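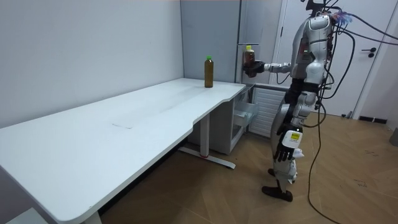 Reddish-brown stuff, clear bottle, yellow cap. Keep the cap color in mind for later.

1/ Been reading up on bottled iced tea for a week and I have complaints. Mostly about the word "brewed," which seems to mean whatever the label needs it to mean.

2/ Pravis says its tea is "slow brewed in small batches." How slow? How small? I wrote and asked. The reply thanked me for being part of the Pravis family.

3/ Irnovus at least prints numbers. 24 grams of sugar. Per serving. The bottle is two servings, and I have never met a person who drank half of one and put it back.

4/ Then there's the "real leaf" claim. Tea powder comes from real leaves too. So does whatever is in my gutters.

5/ The store in Jiltembridge where I shop had 7 kinds in November. Four were "lightly sweetened." I'd like to know who is tasting these and calling it light.

6/ Color tells you very little, by the way. People see a deep red-brown and think strong tea. Could be. Could also be caramel color, so read the back.

7/ Same with caps. Somebody told me yellow always means lemon. I checked Mansilla's: yellow on lemon, yellow on peach, yellow on plain. So much for that.

8/ A box of 210 plain black tea bags costs me less than a case of the fancy stuff. Two bags, a pitcher, cold water, overnight in the fridge. Add sugar if you want it, then you know how much went in.

9/ Yes, I've seen the "antioxidants" replies. Show me how much is left after months on a shelf and I'll read it. A leaf drawing on the label isn't a study.

10/ Still waiting on a second answer from Pravis. Will post it if it has a number in it.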